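What Comes Out of an Office Desktop
A teardown bench, a socket full of fine contacts, and the order of work that keeps parts worth selling

By Abimbola Bako
09/03/2024

The standard office tower is a dull machine to own and a good one to take apart. It was bought by the pallet, it sat under a desk for most of a decade, and it was designed so that a technician on a service contract could change a drive without hunting for a screwdriver. Those same design choices now set its value at the other end of its life.

Podthorpe is where a good many of these towers finish up. The recovery shop there, Plimwood, takes in retired desktops from schools, clinics and insurance offices across the county and handled 1,430 of them in the last full year. A few go back out as whole machines. Most are worth more as parts, and the parts are worth more if they come out in the right order.

The first step is position. A tower standing upright is awkward to work on, and anything loosened inside it falls toward the bottom of the case. On its side, with the access panel off and facing up, every connector can be reached from the same direction and gravity holds the cards and drives in place until they are lifted. The bench should be flat, wider than the case on all sides, and clear of loose screws, which scratch the paint on the downward face.

Power comes next. The cord is out before the panel is opened, and the power button is pressed and held for a few seconds to drain what is left in the supply. The person doing the work clips on a wrist strap. Plimwood's bench sheet puts the strap at line one and the panel release at line two, and new staff are told to read it aloud for their first 22 machines.

Drives are the priority. They carry the former owner's data, and no other part leaves the bench until the drive has been logged against the case number. In most business desktops the 3.5-inch drive rides in a plastic caddy, usually in a bright color, that flexes at the sides. Two connectors come off first, the data cable and the power lead. The sides of the caddy are then squeezed and the whole assembly draws out of the cage. The caddy stays on the drive through wiping and testing, where it protects the corners, and is sold with it. A bare drive for a given case model is easy to find. The matching caddy is often the thing a buyer is searching for.

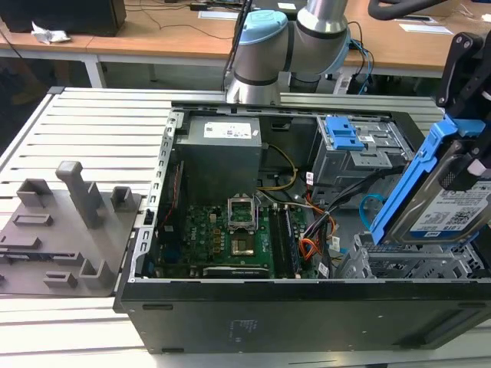 Drives that fail the wipe go to the shredder. Drives that pass are graded by hours and by reallocated sectors, and that grading is done at a separate station by separate staff. The bench has no say in it.

Memory can come out at any time after the drive. The latches at the ends of each slot are pushed outward and the module rises by itself. It is held by its edges and placed in an antistatic tray. Mixed trays cause trouble later, and Plimwood sorts by capacity and speed at the moment of removal, reading the sticker under a lamp. Modules without stickers go in a third tray and are identified on a test board.

Processors need more care, and so does what they leave behind. On a land-grid socket the delicate part is on the board. The chip has flat pads; the socket has a field of fine spring contacts, and one bent contact can turn a salable board into scrap. The procedure is short. The lever is pressed down, moved out from under its hook and raised. The load plate is swung back. The chip is lifted straight up by two opposite edges with no sliding.

After that the socket is at risk until a cover goes on. A dropped screw, a trailing cable end or a sleeve button is enough. Original covers are almost never supplied with retired machines, so the shop buys them in bags of 500 from a supplier called Hamon. They cost very little, and the bag sits within reach of the bench. The cover snaps to the load plate and the plate is lowered.

Inspection of the contacts is done before covering, with a bright lamp held low and to one side. Undamaged contacts throw back an even pattern of light from any angle. A bent one shows as a dark point or a bright one where its neighbors are uniform. The board is then turned a quarter and checked again. Old thermal paste on the surrounding plate can be cleaned with alcohol and a lint-free swab, working away from the opening. Paste in the contacts themselves is usually a reason to reject the board.
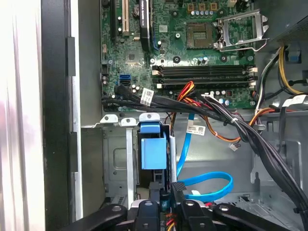

Green motherboard with four empty memory slots and the processor socket open at upper right.

Cabling is where most time is lost. A factory harness is routed once, by someone with an empty case and a jig, and is then tied down for good. Removing it in reverse is slow work if the ties are left in place. The common mistake is to pull on the bundle. The better method is to cut each tie flush at its head, with the cutter blades parallel to the cable, and let the wires relax before any connector is touched.

Connectors are released in order of size. The main power plug has a clip on one side; it is pressed at the top and the plug is rocked gently along its long axis. The smaller processor power plug works the same way and is often hidden close to the supply. Front-panel leads are short, stiff and easily torn, and they should be drawn out by the housing. Data cables with metal clips need the clip pressed first. Many that look locked are only tight, and many that look only tight are locked.

Labels are worth keeping. Harness makers often put barcode labels on their cables, and a printed part number identifies a cable faster than measuring it. A harness with its label sells to repair shops that need that exact one. A harness without it goes into the copper bin. Plimwood trialed a blanket policy of saving every harness last October and dropped it after filling two cages with cable that no one had ordered. The present rule is to save labeled harnesses for models still under contract somewhere and to strip the rest.

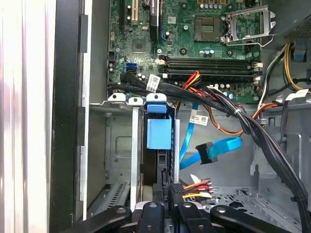

Thin data cables are treated separately. They are cheap, they are nearly universal, and they are frequently discarded by people who then buy more. A straight cable with sound ends is coiled in a loop no tighter than a coffee cup and held with a reusable strap. Any cable with a sharp crease is thrown out. The conductors inside are fine enough that a crease may pass a quick test and then drop errors under load.

The power supply is left until late. It is heavy, it is usually fixed with screws through the rear panel, and it shields nothing that needs to be reached early. It should never be opened at the bench. Its capacitors can hold a charge well after the cord is out, and there is nothing inside that repays the risk. Supplies are tested on a load unit, marked with the date and stacked with their leads folded across the top.

Last is the motherboard. Expansion cards are out by this stage, the cooler is off, and the remaining screws are taken in a diagonal pattern so that the board is not left hanging from one corner. It is lifted by the edges, tilted to clear the rear ports and set in a board bag. A capacitor check follows. Tops should be flat. A domed top, or any crust at the base, sends the board to materials recovery whatever the state of its socket.

The empty case has little resale value, although the steel is clean and the recycler at Nepia takes it by weight if the plastic front has been removed. The clips behind the front panel are released from the inside, starting at the top. Drive bays are left riveted in place, and the blue latches are unclipped and kept in a jar by the door for anyone who asks for one.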